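Vernton Two-Finger Hand-Held Gripper, Yellow Fingers, Sold in Left and Right Pairs

Home > Hand-Held Grippers > Two-Finger > Vernton Pair

In stock. Ships from our Addale warehouse. Sold as a pair, spare fingers sold separately.

We stock four hand-held grippers at the moment and the Vernton is the one that keeps disappearing from the demo shelf, because somebody in the shop has taken it off to try it on something. We like it a lot! What follows is a long page, and it's long because most of the emails we get about this pair are from people choosing between it and the Jeleo or the Hellwig, and a spec table doesn't help much with that. So we have written down what we found in use, including the bits that annoyed us.

What you get

Two hand-held grippers, one left and one right
Two sets of yellow fingers, fitted
One spare set of fingers in the soft version
Two wrist straps
Four data cables (two short, two long)
Hex key, screw pack, lens cloth
Printed calibration card
Hard case with cut foam

The fingers

If you have used older parallel fingers with flat rubber pads, these will feel strange for the first ten minutes. They give. Squeeze the trigger on a mug and the finger wraps a little along the side, squeeze it on a pencil and the tips come together and hold it. The oval opening in each finger is what lets it bend without buckling, and it also means you can see a bit of what you are holding, which we came to rely on more than we expected.

We tried them on household jobs for most of April, and on laundry more than anything else. Laundry is horrible for grippers. Everything is soft, everything hides its own edges, and then you have hangers, which are thin and slippery and swing away the moment you touch them.
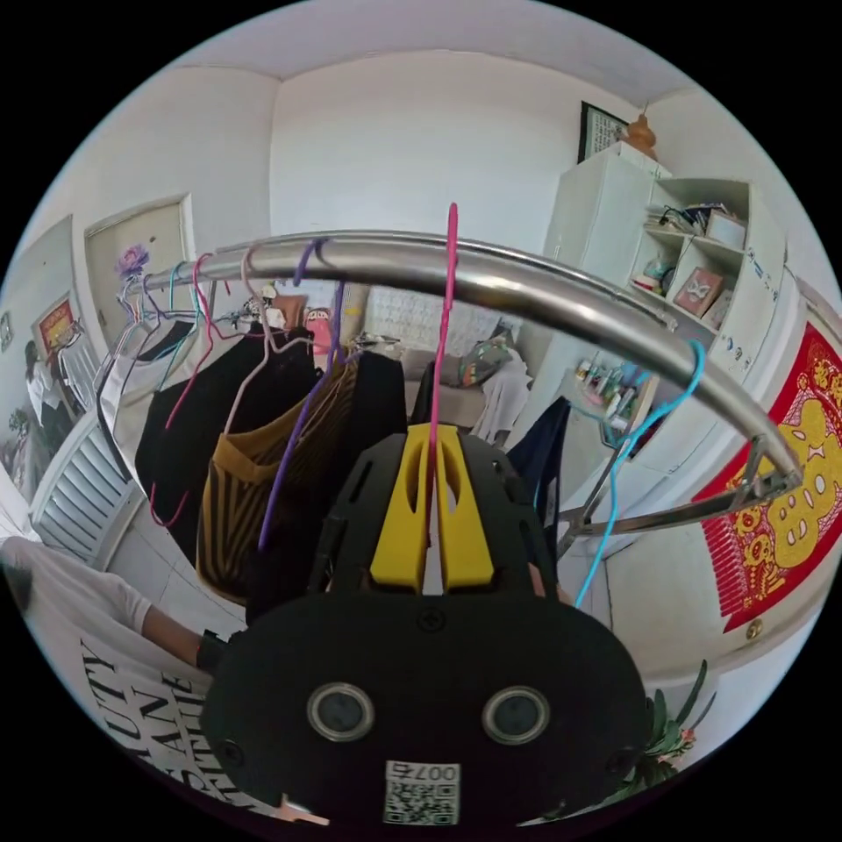
Hangers are where the Vernton pulled ahead of the other two for us. The Jeleo has wider, stiffer tips and tends to push a hanger along the bar before it closes on it. The Hellwig closes fast and hard, great on boxes, less great on anything round. With the Vernton you can come in from below and pinch the hanger close up to the rail, like the pink one between the fingers there, with its neighbors hanging right alongside. That tight spacing is the real test, in our view. Any gripper can take a hanger off an empty rail. Getting two fingers onto one hanger with a striped garment bunched up next to it is a different job, and the slim yellow tips handle it nicely.

Where the tips are weaker is on heavy things held at the very end. A full detergent bottle by its cap will make them bow, and you feel it in the trigger. Move your grip down so the object sits deeper between the fingers and the problem goes away, but if your work is mostly heavy and rigid then look at the Hellwig first.

The soft set in the case is for delicate stuff (we did soft fruit and a paper lantern). We would not use it for clothes. It grabs the fabric well enough and then doesn't want to let go.

The lenses

Each gripper carries two lenses side by side on the face of the body. The pair spacing is fixed at the factory and you should leave it alone. The view is wide, so you get the fingers and a good deal of the room at the same time, and straight lines near the edge of the image will curve. Some customers write to ask if that is a fault. It isn't, and the calibration card is there for exactly this. Run the card once when the grippers arrive and again any time you have had the face plate off.

We had good results in ordinary daylight indoors. Bright windows are harder. The exposure takes a moment to settle when you swing from a dark corner toward a window, so give it a second before you reach for something. The Jeleo settles faster, we'll give it that, but its view is narrower and you lose sight of the object as you get close to it. For picking things out of a crowded rack we would take the wider view every time.

Wipe the glass. It sounds silly to put on a product page, but three of the last returns we opened had nothing wrong with them except a thumbprint.

Left and right

The bodies look alike at a glance, so check the sticker on the face before you plug in. It has a QR code, a unit number and the character 左 for left or 右 for right. Both halves of a pair carry the same number. If you run more than one pair, please keep the numbers together! Mixed pairs will record, and the software won't complain, and you will find out much later when the two sides don't line up.

We get asked whether you can buy a single. You can, from the spares page, but it will have a different number and you will need to pair it by hand in the settings. Instructions are in the PDF under Downloads.

Working with both hands

This is where the pair earns its price. Spreading and folding need two grippers with nearly the same pull on the trigger, otherwise one side always drags the cloth toward it. We measured the trigger travel on every unit in our first delivery and the left and right were close enough that none of our testers could tell them apart with their eyes shut.

For folding, start with something small like a dish towel, then go on to T-shirts. Stiff cotton is easy. Thin, stretchy fabric is much harder, and a pile of mixed clothes is harder again, with sleeves going under other sleeves and no obvious corner to take hold of. Use the very tips to lift a top layer, then roll your wrist and slide the finger under. Once you get the knack it is very satisfying, and you'll start doing it with things that don't need folding.
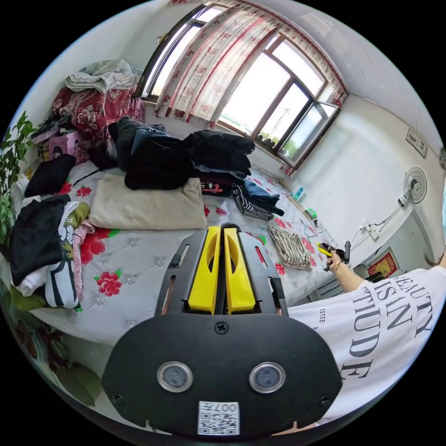

Denim deserves its own note. A waistband is thick enough that the fingers will spread around it and hold really firmly, so take jeans by the waistband if you can reach it. Taking them by the hem works too but they tend to twist as they come up. Jackets with a zip are fine as long as you keep the metal off the lens side.

Both hands near each other is also when the cables start to matter. Use the short ones if your recorder is on a belt or in a backpack and the long ones if it sits on a table. We route ours up the inside of the forearm with a loose loop at the elbow. Too tight and you can feel it tug every time you reach out.

Comfort

Tested by 19 people in and out of the shop, with hands from very small to very large. Small hands found the trigger reach a stretch at first, and moving the stop screw in by 2 turns sorted it out for all but one of them. Large hands had no trouble with the trigger but wanted a longer strap, and Vernton has since added a hole.

The weight sits forward, toward the fingers. You notice it after half an hour or so of holding the gripper out at chest height, much less if you are working down at table or bed level. The Jeleo is better balanced and if your sessions are long and high up, say shelves all day, that may settle it for you. The Hellwig is the heaviest of the lot.

How they compare, short version

Vernton: best on hangers, cloth, small round things. Wide view. A little front-heavy.
Jeleo: best balance, quickest exposure. Stiff tips, narrower view.
Hellwig: strongest hold, good on boxes and bottles. Heavy, closes hard, wants a careful thumb.

Specifications

Type: hand-held, two-finger, manual trigger
Finger color: yellow
Body: black
Maximum opening: 118 mm
Lenses: two per gripper, fixed
Fingers: replaceable, four screws per side
Supplied finger life: rated by the maker at 200 hours of use
Cable: supplied, two lengths

On that last finger figure, ours have gone well past it with no cracking, but the tips do get shiny and start to slip on glossy plastic. A light rub with fine sandpaper brings the grip back. When they start to show white lines around the oval opening, change them.

Changing the fingers

Unplug first. Lay the gripper face down on the lens cloth, take out the four screws on one side and slide the finger straight up out of the frame. The new one goes in with the ridge facing inward. Start all four screws before you tighten any. Do one side completely, then the other, and close the trigger slowly a few times to check that the tips meet. If they cross, loosen, press them together by hand and tighten again.

Common questions

Do they work with the Jeleo recorder?
Yes, with the adapter cable. It is on the accessories page.

Can I fit the fingers to a robot arm?
The same fingers fit Vernton's arm mount, so what you learn by hand carries over pretty directly. The mount is a separate item and is on back order until the next delivery.

Can I try a pair before I buy?
Please do. We lend demo pairs out of Addale for two weeks, and you pay postage one way. Bring or send us your own awkward objects too, we love that part.

What if one of the pair is damaged?
Send both back together so we can match the replacement. Take the straps off and put the cables in the lid pocket of the case, and write the unit number on your return slip.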